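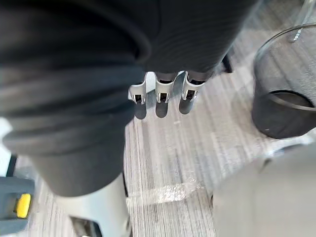 Striated carpet is a kind of low-pile floor covering in which fine, closely spaced streaks of two or more related shades run in one direction along the length of the material. The most common versions mix light gray, off-white and charcoal, although beige, blue and green ones are made as well. It is found mostly in offices, schools, libraries and other rooms that see a good deal of foot traffic, and many people have walked across it for years without ever learning that it had a name.

Appearance and construction

The streaks come from yarns of slightly different color placed side by side. Up close the lines are quite easy to pick out, while from standing height they tend to melt together into a soft, even gray, and this is a large part of the carpet's quiet charm. The pile is kept short so that chairs and carts can roll over it. It is sold in wide rolls and also in squares, which may be laid with all the streaks running the same way or turned by a quarter at each square for a checkered look.
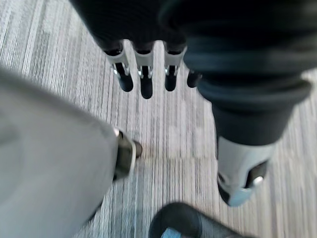 Low-pile carpet with fine streaks in light gray, off-white and charcoal.

Among the better known patterns in the trade is Dusley, offered by the Cumex mill in rolls of 200 feet. The Gillies line, brought out some years later, has broader streaks and a slightly deeper pile, and was chosen for the reading rooms of the Prostby library, where 500 squares were put down one November and where a good many of them are still in place.

Care

Mixed grays are kind to the housekeeper, as dust and lint do not show up nearly so readily as they would on a plain dark floor. The same kindness has its drawbacks, though! Small white crumbs and scraps of clear plastic film can lie among the pale streaks for quite a while before anyone spots them, so it is worth picking up bits of wrapping by hand before bringing out the vacuum cleaner. Passes made along the streaks, followed by a second round across them, lift most of the grit from a short pile. Spills should be blotted with a clean white cloth and never rubbed.

See also: Carpet tile, Loop pile, Floor covering

Last edited Aug 16, 2021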